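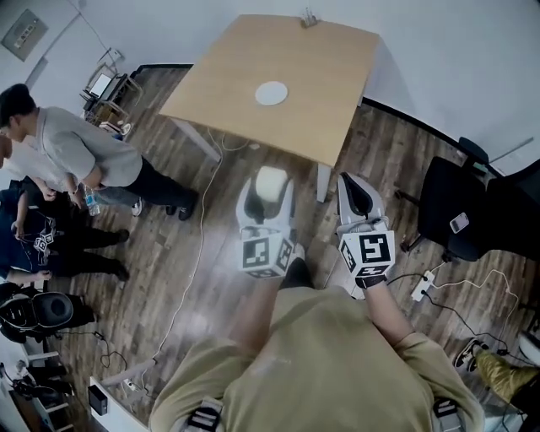

Kondwood: One Table, Many Jobs
Student project report, Thu 3 July
Team: Līga Toom, Barış Kozan, Tirta Ngui

Where we started

Our studio room has a dark wood plank floor, a lot of cables and never enough surface to work on. We wanted a square table that people could stand at from any side, and we wanted to build it ourselves! Our advisor, Vlasta Šťastný, gave us 15 weeks and a budget of 4,000 crowns, and we came in under it with 111 left over (spent on cookies, sorry Vlasta).

The top

We went with a light wood top and white legs. Barış wanted a darker stain to go with the floor, so we tried both on scraps and the light one won easily. Small parts are so much easier to find on it, and it brightens up that whole side of the room. Sanding took three afternoons. Līga did the final pass by hand and I have never felt a smoother edge in my life – we kept walking past just to touch it.

We left the edge without a lip so that a clamp can go on anywhere. Our first sketch had a raised border to stop things rolling off, and I'm really glad we dropped it.

Trying it out

Consuelo Bermúdez from the year above helped us test the table. What we learned from that was mostly about the space around it. People who are waiting their turn need somewhere to stand, and they drift toward the wall with the cart and the monitor, so the table has to sit well out from there. We moved it twice and marked the final spot with tape.

Cables are still the weak point. One under the table and a power strip on the floor are fine until you want to walk around with your hands full. Tirta is drawing a channel that clips to the inside of a leg, and the second version already looks great on paper.

Still to do in August

Felt pads for the legs. A second coat of oil on the underside. The cable channel, if the printer is free. We would also love to make a smaller matching table for the corner by the shelf unit!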